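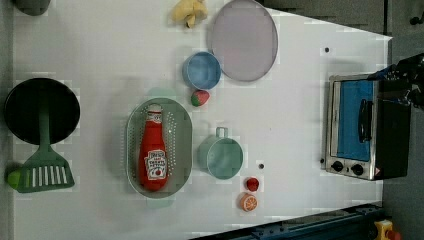 # Chapter 6: Gathering Examples

Before you start: you should have read the chapter on arms and grippers, at least the part on joint readings. Camera mounting too, if you skipped it. Everything else can wait.

A learning system needs examples. Lots. In this chapter we collect them by hand, meaning a person drives the arm through a task, the computer writes down what the arm did and what the cameras saw, and we do it again. And again. Training comes in the next chapter and is frankly the quick part.

We'll use the Tan set for most of the worked material. It was gathered at the Brutlow workshop over one June, 1000 runs in all, on a toy kitchen table. Bowl, frying pan, ketchup bottle, strawberry, saucepan. Nothing you couldn't get in a toy shop. The logging program is Fluvumix, which is what the exercises assume, though any logger that keeps a shared clock will do.

## 6.1 What counts as one example

One run, start to finish. We call it an *episode*. It holds:

- the pictures from every camera, with times
- the joint positions of the arm, with times
- whether the gripper was told to open or close
- a short sentence saying what the task was

The sentence matters more than students expect. "Put the strawberry in the blue bowl" is fine. "Strawberry task 2" is useless by the following week. Write the sentence before the run. If the run turns into something else, mark it as failed and carry on, don't rewrite the sentence to match.

Start and end points. Pick a rule. For Tan: recording begins when the arm is at rest and ends when it is back at rest. Long pauses at either end get trimmed later. Pauses in the middle stay in, because a system trained on clipped runs can learn to jump.

## 6.2 Laying out the table

Two mistakes, both common.

First one: everything in the same place every time. The arm learns the place and ignores the object. Move the bowl by a hand's width and it closes on air.

Second one: changing everything at once, with no record. Then when the success rate drops you can't say which change did it.

So, move things between runs, but keep a layout sheet. One line per layout, a letter for each. Objects that aren't part of the task should be there as well. A bare table is easy to learn and tells you very little about a full one. Things may touch, overlap or lie on their side. Round things near other round things are good practice, and so is a bottle lying down, where the gripper has to choose which way to turn.

Check the view from each camera once the layout is set. What is plain from overhead can be half hidden from the side, and the reverse. If the target can't be found in any view at all, change the layout.
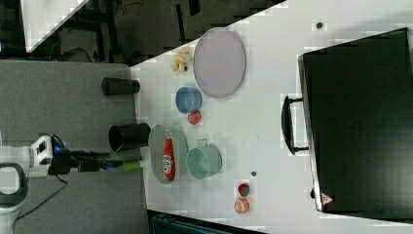 *Figure 6.2. Part of a crowded layout: red bottle on its side, blue bowl and red ball beyond it, gripper at lower left.*

Look at the distances in the figure. The bottle and the mug are close neighbours, so an approach from the wrong side risks knocking one while reaching for the other. The person driving should vary the approach a little from run to run. Not wildly. Small differences in path teach the system that there's more than one way in.

## 6.3 How many is enough

Depends on the task, sorry. Some numbers from Tan to be going on with. Of the 1000 episodes, 460 were single pick-and-place tasks with one target. A first model trained on 400 of those, and the other 60 were held back for testing. Held back means held back. Don't peek, don't tune on them, don't borrow a few when the training set looks thin.

Split by layout, by the way. If layout F is in the training set then no run from layout F goes in the test set. Porklow, the older set we come back to in the exercises, was split run by run, and its scores look better then they should.

## 6.4 Failed runs

Keep them. Label them. Separate folder.

A dropped object, a missed grasp, a bump. For plain copying you leave these out of training. Later on we'll want them for teaching the system to tell good from bad, and it is a pain to go back and make failures on purpose. They never look quite right.

One exeption: runs where the recording itself broke. Missing camera, clock drift, full disk. Delete those.

## Quick checks before a session

1. Clocks agree across all cameras and the arm.
2. Disk space. Then check it again at lunch.
3. Layout letter written on the sheet.
4. Task sentence typed in.
5. Stop button within reach of whoever is driving.
6. One test episode recorded and played back in full.

Number 6 gets skipped the most. Section 6.5 starts with what a bad episode looks like on playback, so have one test recording ready before reading on.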